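Making a counting board for a rainy afternoon

My two grandchildren came to stay in July, and of course it rained from the moment the bags were in the hall. We have made a good many of these sorting and counting games over the years, and I thought I would write down how I go about it, as Rianne Hendriks asked me for the method and I have never managed to explain it properly over the fence.

You will want a flat board, a shallow tray and a good supply of small pieces all the same colour. Mine come from a craft shop in Berham that sells them in bags of 200, far more than any child will need, but they do roll under the sofa – so I keep the spares in a jam jar.

Start by giving the board a light sand along the edges, even if it feels smooth to you. Little hands find every splinter! Wipe off the dust with a damp cloth and leave it to dry while you have a cup of tea. I like a plain, pale colour with no pattern, so the pieces show up nicely.

Next, put the board down where the child can reach all of it without kneeling on the chair, and set the tray just behind. Tip in a couple of handfuls of pieces and let them lie as they fall. Picking them out is half the fun.

Now make two small groups on the board, with a good space between them, and ask which has more. Let the child look first and count afterwards, touching each piece with a fingertip if that helps.

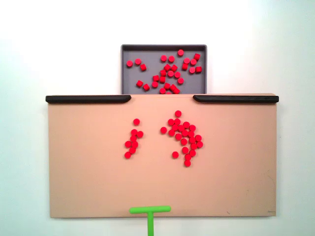

Rainy Day Makes

Red pieces on a tan board are easy on my old eyes, and the dark grey tray keeps the rest together. Once comparing feels easy, push the two groups into one and count the lot. After that you can take a few away and drop them back in the tray. We usually stop after 11 goes or when somebody asks for a biscuit, and then everything goes back in the jar.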